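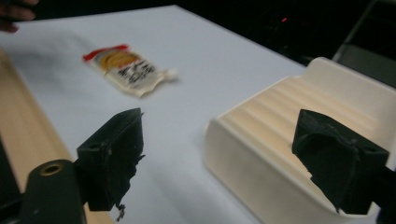

Rituvwood Community Hospital
Progress Report to the Venckus Fund
East Wing Mechanical and Envelope Renewal

This report covers work completed through the end of November. The hospital remained open to patients throughout the period, and no surgical procedures were postponed on account of construction.

Replacement of the air handling units serving the second and third floors is complete. Both units have been balanced and turned over to the facilities department. Of the 127 windows in the original contract, 60 have been removed and reglazed. Work on the north face was held back by a late delivery of frames from Takine, and the contractor has added a second crew to recover the lost time. 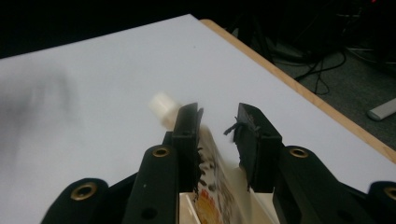
Food pouch with a white screw cap, held upright.

Roofing over the outpatient entrance will begin once the temporary canopy has passed inspection. The Trokarine coating approved in the spring will be used on all 812 square yards of the lower roof. A request to move unspent funds from site preparation to roof drainage is attached for the Fund's review. The overall budget is unchanged.

Submitted by Baltazar Arellano, Director of Capital Projects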